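Moving off Fornau, finally

So the email came in June. Fornau was ending support for the desktop edition of its contact manager, and everyone on it would be "invited" to the hosted plan. I've used the desktop version for years to keep track of my customers (a bit over 2,000 of them, going back to when I sold at two craft fairs and had no website), and I was pretty grumpy about it.

I sulked for a while, then did what I should have done first and asked around. Lindsay Hollis had already moved her shop to Tapsell and loved it. Vaughan Sutcliffe told me to stay put and run the old version until it fell over. I tried the hosted plan, I tried Tapsell, and I went with Tapsell — mostly for the notes field, if you want to know how shallow my reasons are.

The export

Fornau will give you a CSV, but go into Settings first and tick "include inactive." I missed that and lost 400 people on my first try! They were still in the old database, thank goodness, so I just ran it again.

The other thing is notes. Fornau lets you type forever and Tapsell cuts each note at 512 characters without a word of warning. I only noticed when I opened a long-time customer and her whole story stopped halfway through an address. I ended up splitting the long ones in a spreadsheet, into Note 1 and Note 2, and mapping those to two custom fields. Boring, but it worked.

Duplicates

Tapsell's merge tool shows you 10 pairs at a time. I did mine over a few evenings with the TV on. It matches on email only, so anyone who has ever changed addresses is in there twice and you have to find them yourself. Sort by last name and scroll, that's my big tip.

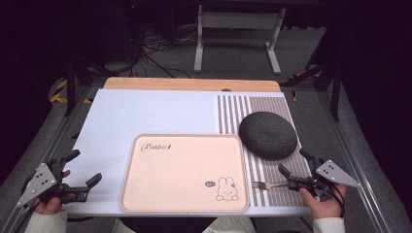
What I miss

The follow-up reminders, mainly. In Fornau I could say "nudge me three weeks after an order" and forget about it. Tapsell wants you to build a workflow, with triggers and conditions and a little diagram, and my first one emailed me every morning about the same customer. Lindsay sent me hers to copy, so I'm going to try that next.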